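Re: [provhist] Galindo's years as deputy governor

> Does anyone have a firm date for Galindo leaving the Komska
> assembly? The Gristton handlist says April, the family
> papers say she was still voting on the water bill after that.
> - Cortés

Quick one, between classes. April is when she resigned the party whip, not the seat. Handlist mixes up the two. Guadalupe Galindo sat as an independent for 2 more sessions, then went to Gadanon as deputy governor. Roll calls are in box 5, more than 80 loose sheets, no index, sorry.

Her law practice is a seperate question. I have her admitted to the bar before the first election but only from the obituary, so dont quote me.

We use cookies to remember your list settings. Accept / Manage

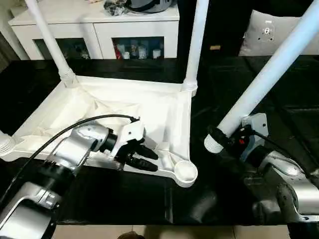
Page 283 has the oath of office, if you need the wording. Spelled "Galinda" there, check both in the catalog. Will try to scan the roll calls tonite, after 6 or so.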